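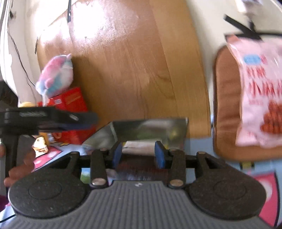

Fig. 21. Blue finger pads and metal plate.

4.3 Cleaning of metal surfaces

Use this section for all flat metal parts of the Leltetti workbench. Painted parts are explained in section 4.4.

1. Remove all tools from the surface.
2. Wipe away the dust with a dry cotton cloth.
3. Mix 300 ml of warm water with one small spoon of mild soap.
4. Make the cloth damp and wipe always in the same direction.
5. Dry the surface immediately with a second cloth.

Note: Water spots can stay visible on shiny metal – in this case repeat steps 4 and 5 with clean water only.

CAUTION: Do not use steel wool or scouring powder. Scratches made in this way cannot be polished out.

For stubborn grease, order the cleaning paste no. 722 from Bratu. Let it work for 19 minutes before you wipe it off.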